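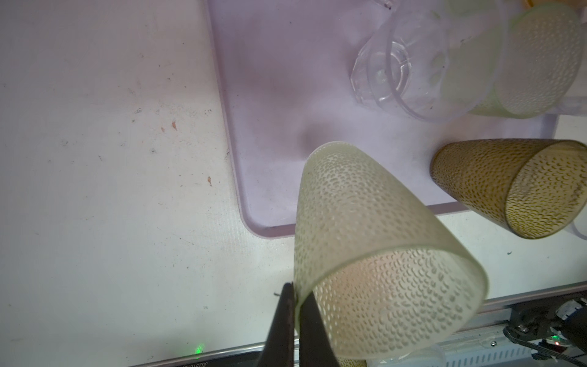
Summer Drinks, Slightly Late: A Season with the Nudix Cold Brew Tea Pitcher
By Melquiades Jaramillo
September

I grew up in a house where iced tea was made in a saucepan, by my mother, in quantities that would have served a ball team, and I have spent most of my adult life trying to get the same thing out of something smaller than a saucepan. So when the folks at Erkilbridge Housewares put the Nudix on sale for $28 back in the spring, I bought one before I had quite finished reading the box.

It's a tall pitcher with a fine mesh basket that screws into the lid and hangs down the middle. You fill the basket with loose tea (or bags, if you're in a hurry, and I often am), pour in cold water, and leave the whole business in the refrigerator overnight. I usually set mine up at bedtime and it's ready by breakfast. The tea comes out softer than the boiled kind, without that puckery edge at the back of the tongue, and my wife, who has never in her life taken tea without two spoons of sugar, is down to one.

Now for the grumbling. The basket is a pain to clean. Wet leaves get into the threads at the top and stay there, and I've ended up keeping an old toothbrush by the sink just for that. The handle is a little narrow for a big hand too, and when the pitcher is full you feel it in the wrist.

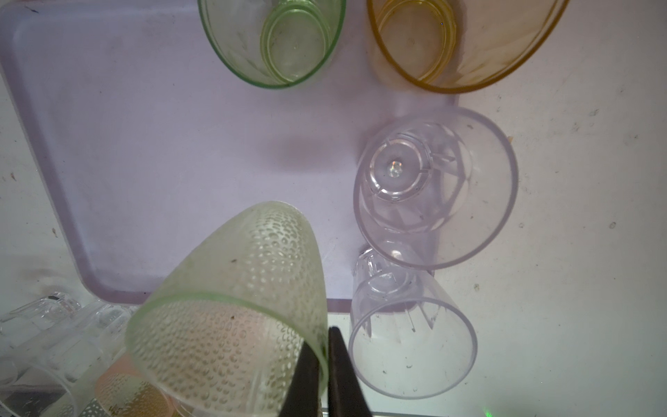

I also wish it held more. The little booklet gives the capacity as 2000 milliliters, and I believe it, but once the basket is in there packed with leaves and you've added a few lemon slices, you lose a good bit of that. For the two of us it's plenty. When my sister's family came up for the week we were running a second batch in a mixing bowl with a plate on top, just like the old days, and I can't say I minded.

On the good side, the lid seals properly. I have laid the pitcher flat on the bottom shelf behind the watermelon and not lost a drop. It has also gone through the dishwasher, top rack, all summer long and the plastic hasn't clouded. My old Navarro pitcher went foggy by the Fourth of July and smelled of peaches ever after, no matter what I soaked it in.

A word on tea, as people always ask. I use plain black, a good heaping half cup to the pitcher, and 26 mint leaves when the patch by the back steps is behaving. Yes, I count them, and yes, I've heard all about it at home. Green tea works nicely as well, though I'd pull the basket a couple of hours sooner.

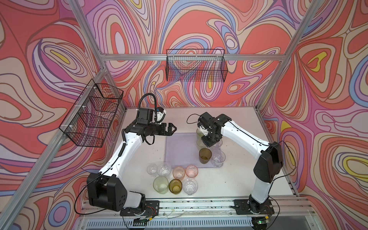 Jondedness wrote in to say that hibiscus stained the basket pink on the very first try, and that a soak in baking soda and warm water took most of it out but not all. I haven't tried hibiscus myself, but I'd pass that along to anybody who likes their mesh white. Mine is already the color of a paper bag and I've made my peace with it.

Would I buy it again at $28? I would, and I might get a second for the reunion.

Filed under: Kitchen & Pantry, Pitchers, Iced Tea

Like what you're reading? Sign up for our newsletter and get new reviews in your inbox. Unsubscribe anytime.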